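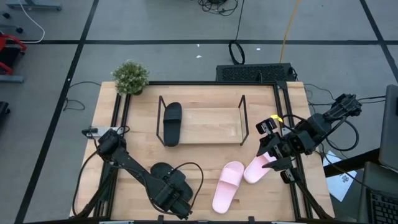
Week 6 handout: The Tadeo two-arm kit
Instructor: Normand Paquette

Read before lab. The Tadeo kit is sold as a bench set: two small arms, a gripper on each, and a table frame made of black aluminum rail. The list price is 2,000 dollars. A spare arm set costs 421.

Task for this unit: slippers on a rack. Both pairs end up on the board, each pair side by side.

Points to note
- Soft straps bend when gripped. Hard blocks, which we used last week, do not.
- One slipper can lie under an arm. Plan which arm moves first.
- Each gripper carries a small camera-like module. Check that cables have slack before you move a link.

The Lirken manual runs to 198 pages. You need chapters 2 and 5 only. Chapter 5 covers two-arm timing - skip the section on wheels.

For your write-up, review the kit as a buyer would. Cover setup, grip, reach and price. Compare it with the Siddiqui kit from the first unit. One page, typed, due at the start of the next lab.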